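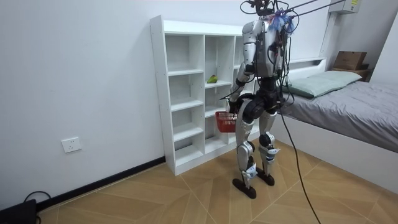
Chore Watch: Still Doing Our Own Laundry

Readers write in every month to ask whether they can stop picking up after their families yet. The answer for June is no, but it is a more interesting no than it was last year.

Fetching is the chore everybody is working on right now. A basket, a shelf, one thing on the shelf, and a humanoid that has to bring the two together. You could hand this job to a four-year-old and go make coffee. A silver humanoid with a red basket in its fist is a very expensive way of doing the same thing, and the coffee is optional because you'll be standing there watching.

To be fair to the machines, fetching is harder than it sounds. The robot has to keep its balance with one arm stuck out in front of it, hold a thin plastic handle without crushing it, and work out how far back on the board a green pepper-shaped object is sitting. People do all this while arguing on the phone. Then somebody changes the lamp, or the pepper rolls over, and the robot has to start thinking again.

We keep a simple score here, which longtime readers know and a few of them dislike. A machine gets a point if it finishes the chore with no human hand on it, and loses the point if the person supervising could have done the whole job in the meantime. By that rule the Adik, a two-legged helper we have been following since its kneeling days, got through 57 of 93 shelf pickups in its last round of home trials. Take away the ones where the supervisor would have been faster and it has 3. Those came late in the day, when the supervisor was tired.

The Stoltum people went the other way and left off the legs. Their machine rolls, which suits a flat floor and makes a doorsill into a mountain range. It wipes a table very well. It will also wipe a newspaper, a sleeping cat's tail and the edge of a birthday cake, all with the same steady pressure. I'd still take one over a brother-in-law.

Then there are the cords. A good many legged robots still spend their working day wired to something overhead or trailing a line across the floor, and any household that has owned a vacuum knows how that goes. Cutting the cord means carrying the battery, and carrying the battery means less strength left over for the groceries. Drondix claims 20 minutes of untethered work between charges. I have had houseguests with about that much stamina, and they didn't need a wall outlet.

Shop floors are further along, mainly for the dull reason that shop floors hold still. A bin stays where it was bolted. At home the bin is wherever the teenager left it, with a sock on top.

So what can you hand over today? Vacuuming, if you pick up first. Mowing, if your yard is the shape of a yard. Dishes, once you have rinsed and loaded them, as has been true of the dishwasher for decades. Making the bed remains yours. A blanket has no handle and no corners the machine can trust, and smoothing one out takes the kind of light touch that most of these hands don't have yet.

Next month: stairs, and why the Pretorius demo was held in a bungalow.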